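Telten loose-sheet piano scores, printed to order by Takent. Product notes last revised 15 Feb 2025.

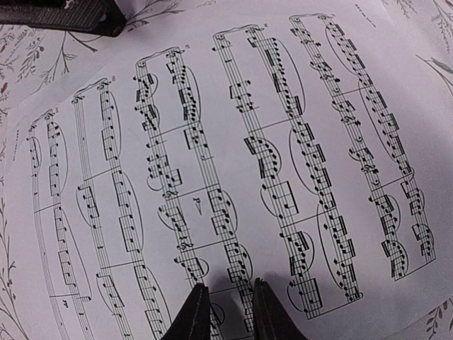 ## What is supplied

Each order is a set of single sheets, printed in black on white stock. Sheets are not bound, punched or folded. The engraving follows normal piano practice: two staves to a system, joined by a brace, with measure numbers printed at the start of the system. The page shown carries five systems. Slurs, hairpins, dynamics and mid-line clef changes are kept exactly as they stand in the engraving file.

Fingering is left out unless the order asks for it.

## Specifications

| Item | Value |
|---|---|
| Catalog number | 394 |
| Paper weight | 98 gsm |
| Finish | Uncoated, matte |
| Ink | Black, one color |
| Printing | One side |
| Outer margin | 4 mm minimum, all edges |
| Packing | Flat, board-backed sleeve |

The margin figure is measured from the outermost printed mark, including slurs and ledger lines that run past the staff. Page numbers sit inside the same limit.

## Paper

Uncoated stock was chosen for pencil. Marks from a soft pencil erase without lifting the print if the eraser is clean. Ballpoint will show through on the reverse. Highlighter has not been tested on this stock and is not recommended on passages with small notation, where the color can fill the space between beams.

A single sheet will stand on a music desk with a back panel. On an open wire stand it needs a backing board or a folder, especially under a ceiling fan. The Jirbridge folder takes these sheets without trimming.

## Layout

Page breaks are placed at rests where the music allows. Dense sixteenth-note passages are given more width than sparse ones, so the number of measures per system varies down the page. Staff size is constant within a set. Editions engraved before June use the older Cavalcanti layout file, with slightly narrower spacing between the staves; the two layouts should not be mixed in one set, as the page breaks differ.

## Handling and storage

- Store flat, away from direct sun.
- Leave new sheets out of the sleeve overnight before first use if they have come from a cold delivery van.
- Do not laminate. The gloss reflects lamp light and the sheet can no longer be marked.
- Use removable tape for joining pages, on the reverse only.

## Replacement sheets

Individual pages can be reordered. Quote the catalog number, the page number and the first measure number on the page. Replacement pages are printed from the same file as the original set, including any corrections issued after it was sold, so compare the measure numbers before discarding the old page.

Misprints are replaced free of charge. Send a flat scan or a straight photograph of the page to Jarlath Ní Chonaill at Takent, with the faulty measure circled in pencil.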